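Stamped vs. welded seat frames, is the price gap real?
Posted in: Office Chairs & Seating Repair
October 13, 2020

drumlin_pete wrote:
Got a quote from Wullberg for replacement frames for the shop's lounge seats. They want almost double what Iltico charges and the pitch is all about "optimized rib geometry." Has anybody put real hours on these, or is it a brochure thing? I need 80 of them so the difference adds up fast.

kessa_r wrote:
Brochure thing. A hole is a hole. They punch out the middle to save steel, then bill you for the punching.

MorrowBench wrote:
Not fair to call it that. Ribbed frames with rounded openings hold up better than ones with square cutouts. Square corners are where cracks start. Any sheet metal guy will tell you the same.

kessa_r wrote:
Sure, and any sheet metal guy will also sell you the rounded ones. Iltico rounds theirs too. So what is the extra money for?

MorrowBench wrote:
Paint, for one. The Iltico finish chips if you look at it wrong.

drumlin_pete wrote:
Under a cushion. Where no customer will ever see it.

lpirvu wrote:
Liviu Pîrvu here, I do refits for Mirthorpe. We've run both. I had 2 Iltico frames come back in September and both had failed at the flange, none at the ribs. The Wullberg ones haven't come back, but they've been out a shorter time so I wouldn't make much of that.

kessa_r wrote:
So two bad parts and a short test. That's your case for double the price?

lpirvu wrote:
I didn't say it was a case. I said what came back.

drumlin_pete wrote:
Wullberg's page claims 4,000 cycles. Cycles of what? Sitting down? My nephew does that in a weekend.

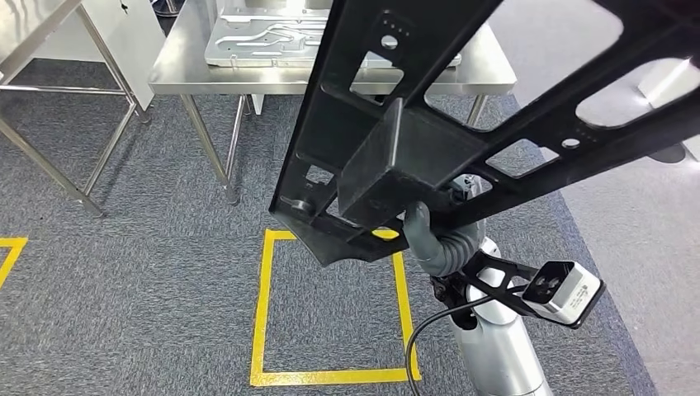
MorrowBench wrote:
Cycle numbers don't mean much without the load, agreed. I'd look at the part itself. On the black one in the picture the ribs are flat, the big openings have rounded corners, and the low end narrows to an angled plate that flares out. I'd want to know how that plate gets fastened before I cared about a brochure.

kessa_r wrote:
Flat ribs is what bugs me. Fold an edge over and it stiffens right up. Vasilakis does that and charges less than either of them.

drumlin_pete wrote:
Vasilakis quoted me 1,157 for the lot, then added freight after I said yes. Not going back there.

lpirvu wrote:
Ask Wullberg for one sample and put a heavy person on it for a month. If they won't send one, that tells you something.

drumlin_pete wrote:
Asked this morning. They want a deposit on the sample.

kessa_r wrote:
Of course they do.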